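Brasolari revises booking and cancellation terms for holiday lodges and touring pitches

June 2022

Brasolari, the operator of holiday lodges and touring pitches, has published revised terms and conditions for all stays at its 4 sites, including Skadau and Bavitmont. The revised terms apply to every booking confirmed after publication. Bookings confirmed before that point remain subject to the previous terms unless the lead guest asks in writing to be transferred.

The main change concerns the cancellation scale. Under the previous terms a deposit was lost in full on cancellation, whatever the notice given. Under the revised terms the deposit may be moved once to another stay at any site, provided that the request is received at least nine weeks before the original arrival date. The new stay must begin before the end of the following season. Where the new stay costs less than the original one, the difference is held as credit and is not paid out.

"The old scale was simple to print and hard to apply," said Līga Avotiņš, head of reservations. "Most of the questions we received were about moving dates. The terms now state what can be moved, how often and by when."

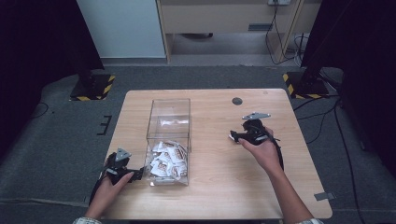

The second change concerns party size. The lead guest must now give the names of all persons staying overnight, including infants, no later than the day before arrival. Day visitors need not be named but must leave the site by the time shown on the notice at reception. The maximum occupancy stated for each lodge includes children of any age – a point on which the previous wording was unclear.

Dogs remain permitted in designated lodges and on all touring pitches. The supplement is charged per stay and is shown separately on the confirmation. Assistance dogs are admitted to every lodge without charge.

The revised terms follow a review of 3825 bookings handled by the reservations office over two seasons. Of these, 2381 were made online and the remainder by telephone, by e-mail or in person. The review was carried out by Josué Fontes, contracts manager, and Cremilda Marinho, who is responsible for guest accounts. It found that guests booking by telephone often received the full terms only with the written confirmation. Staff will now send the terms by e-mail before payment is taken, and a booking will not be treated as complete until the lead guest has accepted them.

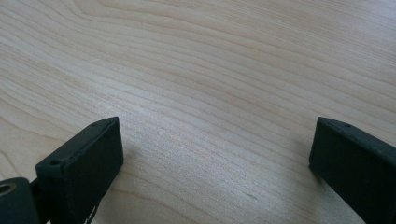

Light wood grain, close up.

Damage deposits for lodges will be held as a card authorisation and released after inspection. Any deduction will be itemised and sent to the lead guest, who may dispute it in writing. Disputes are considered by Edileuza Pimentel, guest relations manager, whose decision will be given with reasons.

Osvaldo Peixoto, managing director, said: "We have kept the document to the same length as before. Some clauses have been joined and others reordered, so guests who know the old version should read the new one from the start."

Arrival and departure times are unchanged. The terms for seasonal pitches are set out in a separate agreement, which will be reviewed in November.

Copies of the revised terms are available at each site reception and on request from the reservations office.

Ends

Notes to editors

1. Brasolari lets lodges and touring pitches for holiday use only. It does not offer residential pitches.

2. In the revised terms, "lead guest" means the person who makes the booking and accepts the terms on behalf of the party.

3. Press enquiries should be addressed to Līga Avotiņš at the reservations office.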